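Fabric handling: knits and fleece
A gallery from the Parneo textile room

Updated in April

Most of the pages in this series deal with woven cloth: shirting, sheeting, tea towels. Knitted cloth gets its own page. It stretches in two directions, it does not hold a pressed crease for long, and it has no straight grain that can be found by eye from across a table. The usual advice for a cotton shirt is of little use with a sweatshirt.

The notes were written for people who sort, fold and pack second-hand clothing at Parneo, and for anyone who has taken over a bench there and inherited the previous person's habits. They cover picking up, laying out, folding and stacking. Washing and repair are on separate pages.

Terms used

Face: the outer side of the cloth as worn.
Back: the inner side. On fleece this is usually the brushed side.
Band: a doubled strip of knit at the neck, cuff or hem.
Heather: a mixed colour made by spinning fibres of different shades into one yarn.
Pinch: a small gather of cloth taken between finger and thumb, or their equivalent.
Ridge: the raised line left along the top of a fold that has not been flattened.

Picking up

A knit garment lying in a heap has few good places to hold. The lowest layers are trapped by the weight of the rest, and the top layer is often a single thickness from the middle of a panel. A pinch taken in the middle of a panel lifts a cone of cloth and very little else. The rest of the garment follows only when the cone has used up the slack.

Pinch depth matters more than force. Too shallow and the brushed surface slides out. Too deep and two or three layers come up together, which may be the front, the back and part of a sleeve. For medium-weight fleece we work to a pinch of about 13 mm, measured from the fold to the point of contact. Lighter jersey will take less.
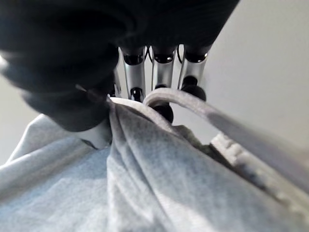 Light grey fleece, with a white drawstring cord. The creases converge on the pinch.

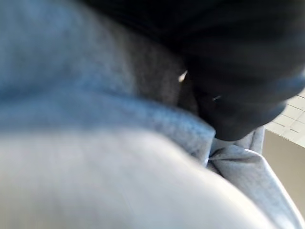 Light blue knit, close up, with a thick folded edge across the middle.

Creases are the quickest guide to where the load is going in a piece of knit cloth. A crease that points at the hold is carrying tension, and one that runs across it is generally slack. In the blue knit the small ridges spread outward from the gathered fold, and the thick folded edge makes a separate ridge of its own. It is worth learning to tell these two kinds apart by sight. The first kind disappears when the hold is released and the cloth is smoothed once with a flat palm. The second is a fold, and has to be opened and laid again.

Where there is a choice, hold a band or a seam. A band is at least two layers thick and stretches less in its length than the panel it is sewn to. The shoulder seams are better still on garments with tape inside them. Both shoulders held together will hang the garment straight enough to see whether it is inside out.

Cords

Drawstrings should be dealt with before anything else. A cord that is left loose will find its way under a fold and leave a line in the layer above, and it also catches on neighbouring garments in the stack. Pull both ends level, lay them down the front of the garment, and fold over them so that the ends are inside. Do not tie them. Knots take longer to undo at the other end than the tying saved.

A cord that has pulled back into its channel goes in the repair tray – do not fish for it at the folding bench.

Laying out

1. Place the garment face down with the neck away from you.
2. Find both side seams and bring them to the edges.
3. Smooth from the centre outwards, one pass each side. Repeated passes stretch the cloth and the two sides end up different widths.
4. Let it rest for 5 seconds. Fleece creeps back after it has been pulled flat, and a fold made too soon will be out of line by the time it reaches the stack.
5. Bring in the sleeves, then the sides, then fold up from the hem.

Hoods are folded down on to the back before step 5. A hood left to the end makes a lump at the top of the pack that cannot be pressed out.

Finished width

The standard folded width on the bench is 34 cm, which suits the Zestel shelf bins with a little room each side. The older Fluvonari bins are narrower at the base than at the rim. Heavy fleece folded to the standard width will sit on the taper and leave a gap below, so use the upper rack for those, or fold the sides in slightly further.

Colour sorting

Heathered cloth is awkward under mixed light. A pale blue-grey and a plain light grey can be hard to separate under the ceiling lamps late in the afternoon, when the window is no longer helping. Compare the garment with the card on the wall, and lay it flat against the card. Folds read darker than open cloth, and the inside of a pinch reads differently again, so neither should be used for matching.

If in doubt, it goes in grey.

Stacking

Alternate the folded edges left and right. A stack with all its thick edges on one side will lean, then slide, usually on a Monday when the shelves are fullest. Brushed backs grip one another well, smooth jersey does not. Keep the two in separate stacks, or put the fleece at the bottom.

The full count on the wall rack is 2,000 folded pieces with every bin in use. That figure was worked out for T-shirts and should not be applied to sweatshirts.

Labels

Size labels go on the folded edge facing out, lower right corner. Use the Lu paper tags with the low-tack backing. The stronger tags lift fibres from fleece when they are peeled off and leave a bald rectangle on the face.

Other pages in this series: Shirting and plain weaves – Towels and terry – Denim – Socks and small items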